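Robots that learn by colour get a shorter lesson plan

Plutoten and Macaraeg labs publish joint method for sorting soft goods

Getting a two-armed robot to sort clothing is slow work, mostly becuase somebody has to teach it. Every new item, every new box, more teaching. A joint team from Plutoten and the Macaraeg lab says it has cut that down a good deal.

The method is called Pundport. Short version: the robot is shown a small set of demonstrations by a person, then the software works out which bits of each one mattered and throws away the rest. Pauses, second thoughts, wandering about. All gone before training starts.

In trials the team began with some 3000 recorded demonstrations of handling caps and other soft items, and trained one system on the lot. A second system got 200, picked by Pundport. The two finished close together on the team's own sorting test. On caps the smaller set did slightly better, which was not expected and is still being looked at.

"We thought we'd lose a bit and have to argue it was worth it," said Dong-geon Lim, who leads the work at Plutoten. "On stiff things we do lose a bit. Soft things, no. I would like to know why before I say much more."

Caps were chosen on purpose. A cap has a stiff part and a floppy part, it folds in on itself, and it never lands the same way up. A grip that is fine for one is no use for the next. Clear boxes make it harder again as the cameras see straight through the sides.

Training time came down too, from 4 days to under one on the same machines. The team stresses that this is for a single bench set-up and that results on a different pair of arms may well differ. Work on that starts in February.

Farah Mangundap of the Macaraeg lab, who wrote the selection software, said the gain for smaller groups was the main point. "Most labs can't collect thousands of anything. A couple of hundred, done in a week, that's doable. You just have to know which ones to keep."

The paper lists 3 known weak spots: items that stick together, very thin cloth, and boxes filled above the rim. Pundport picks poor examples in all of them and the authors advise choosing by hand there for now.

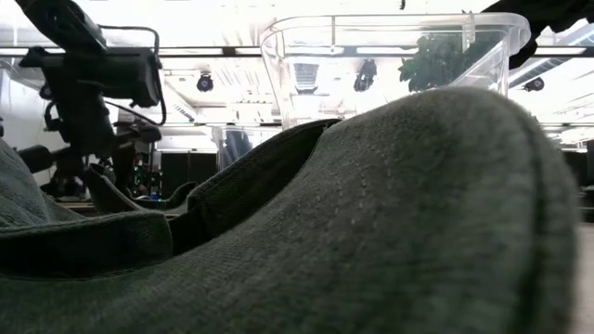
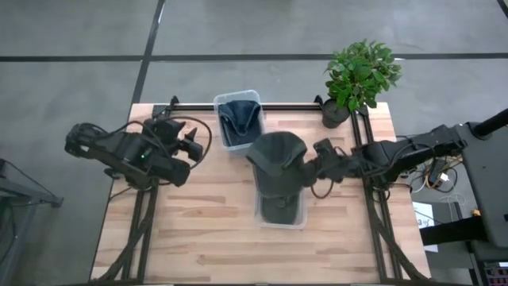

Two arms, clear containers and caps on the bench.

TRELTWOOD, January 18, 2022

The paper, the selection software and the smaller set of demonstrations are free to download from the Plutoten research pages as of today. The full set will follow once it has been checked over, no date yet.

An open afternoon for other research groups is planned at the Treltwood site in February. Places are limited, please write to the Plutoten press desk with the name of your group and how many are coming. Interviews with Dong-geon Lim and Farah Mangundap can be aranged through the same desk, mornings preferred.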